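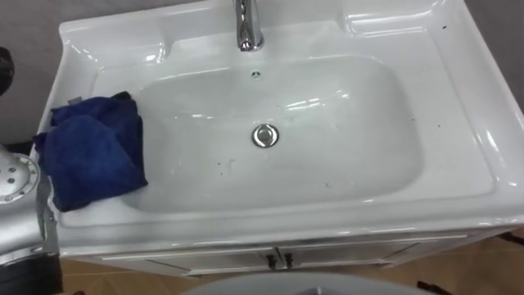 Figure 1. White ceramic sink with chrome tap.

Floor Response and Touring: Measuring Three Portable Dance Floors in Use

Final-year project report, Technical Production for Dance
Noboru Nomura

1. Background

Small contemporary dance companies in this country rarely perform twice on the same surface. A piece made in a sprung studio in the autumn may be shown in a school hall, a converted chapel and a sports centre before the following summer. The choreography is usually fixed before the first venue is known, so any change needed to suit the floor is made by the dancers on the day.

The project looked at one touring piece, Clotcombe, a work for six dancers lasting 38 minutes without an interval. It contains two long floor sections and a jumping section in the last third. I was attached to the production as assistant technician from January to March and had access to rehearsals, get-ins and performances. The question set for the project was whether simple measurements, taken with equipment a small company could afford, would agree with what the dancers reported about each floor.

2. The floors

Three arrangements were studied. They are named in this report as they were named by the crew.

Bamon: interlocking sprung panels with foam pads beneath, covered with grey vinyl. This is the floor the company rehearses on, and it was used as the reference.

Costa: the same grey vinyl laid directly on the venue's own surface, with no panels. This was used where the get-in was too short for the full floor.

Rommont: a hired floor of larger panels on a timber batten frame, covered with black vinyl from a different roll. It is heavier than Bamon and needs four people to lay it safely.

Vinyl was taped along the joins and at the edges in all cases. Tape was replaced at each venue.

3. Method

3.1 Rebound test

A rubber ball was dropped from a fixed stand and the height of the first bounce was read from video against a marked board. The stand was placed at nine points on a grid, with the centre point at centre stage. Five drops were made at each point and the middle reading was kept. A low bounce was taken to mean that the floor was absorbing more of the energy of the drop.

I am aware that a ball weighs far less than a dancer and loads the floor differently. The test can rank floors but cannot give a figure comparable with published standards for sports or dance surfaces.

3.2 Slip test

A weighted block with a piece of soft shoe leather fixed to its underside was pulled across the vinyl with a spring balance. The reading at the moment of first movement was noted. The block was pulled both up and down stage at each grid point. A second set of readings was made with bare rubber in place of leather, but these varied so much between pulls that they have been left out.

3.3 Dancer reports

After each run the dancers filled in a short form. They scored the floor from one to five for give, grip and evenness, and there was a space for comments. Forms were collected before the technical notes were read out, so that my remarks would not affect the scores.

3.4 Costs

The materials budget was 380 pounds. Most of this went on the stand, the spring balance and travel to the two venues outside the city. The hire of Rommont was paid by the company and is not included.

4. Results

The rebound test separated the three floors clearly. Rommont gave the lowest bounce at seven of the nine points. Bamon was slightly higher, with little difference from point to point. Costa was highest throughout. Two readings on Rommont, both upstage left, were close to those for Costa. When the panels were lifted after the last performance, a batten in that area was found to be sitting on a raised access plate.

The dancers placed Bamon first for give, although the ball test placed Rommont first. Several comments on Rommont used the word "slow", mostly about the jumping section. One dancer wrote that the floor "takes it and keeps it". On evenness, four of the six marked Rommont down and two of those named the upstage left area without having seen the test results.

Grip scores followed the slip test less closely. The black vinyl needed a greater pull than the grey at every point, but the dancers scored the two as nearly equal. Temperature may be part of the explanation. The Rommont performances were in an unheated hall and the dancers kept their socks on for longer in warm-up.

5. Effect on the choreography

Two changes were made on Costa. The repeated jumps in the final section were cut from eight to four, and a fall from standing was replaced by a lowering through the knee. Both were agreed between the rehearsal director and the dancers during the afternoon call. No change was made to the floor sections, where the only complaint was of cold.

On Rommont the steps were kept but the tempo of the jumping section was felt to drag. The music is recorded, so it could not be adjusted. The dancers dealt with this by taking a shallower preparation - a change that is visible in the rehearsal video but was not given as a direction.

6. Limits of the study

Only one piece and one cast were involved. The dancers knew Bamon far better than the other floors, and their preference for it may be partly habit. The floors were also tested in different buildings, so the surface beneath was not constant. A better design would lay all three in one room over consecutive days, but neither the room nor the crew hours were available.

The stand was rebuilt after the first venue, when the release clip was found to be giving the ball a slight spin. Readings made before this were repeated and the earlier set discarded.

7. Recommendations

The company should carry out the rebound test at each get-in, using a reduced grid of five points. It takes one person less than half an hour once the vinyl is down. Any point that differs clearly from its neighbours should be checked from below before taping is finished.

Where Costa is the only option, the shortened jumping section should be rehearsed in advance as a set version of the piece. The dancers asked for this on the forms, and the rehearsal director has agreed to fix it before the next tour.

The slip test is not recommended in its present form. Work on the block, and in particular on a repeatable way of fixing the shoe leather, would be needed first.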